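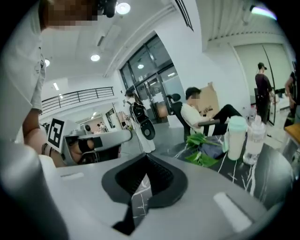
3.2 Who came, and who kept coming

I should say up front that I like the Pluvness program, and I liked it before I started counting anything. It's a job-readiness course for adults with disabilities, run out of two sites, Pinorar and Boltava, and I sat in on both for most of a year (the coffee is better at Boltava). We signed up 75 people in January. By the last week, 35 of them were still showing up to at least one class a week, and that's the group I'll mostly talk about from now on.

My first guess was that people quit over the classes themselves -- too slow, too fast, too much paperwork. But when I went back through the exit forms, the thing that came up over and over was the ride. The Pinorar van made 4 stops and the Boltava van made 2, and if you lived past the last one you were on your own. Figure 2 plots attendance against distance from the nearest stop, and you can see the drop pretty plainly!

Qiu, the scheduling tool both sites used, logs a missed ride and a missed class the same way. I didn't catch that until late, so I went through the Pinorar records by hand and split them up. I haven't done the same for Boltava yet -- the paper sign-in sheets there have gaps -- so please read the right half of Figure 2 with some care.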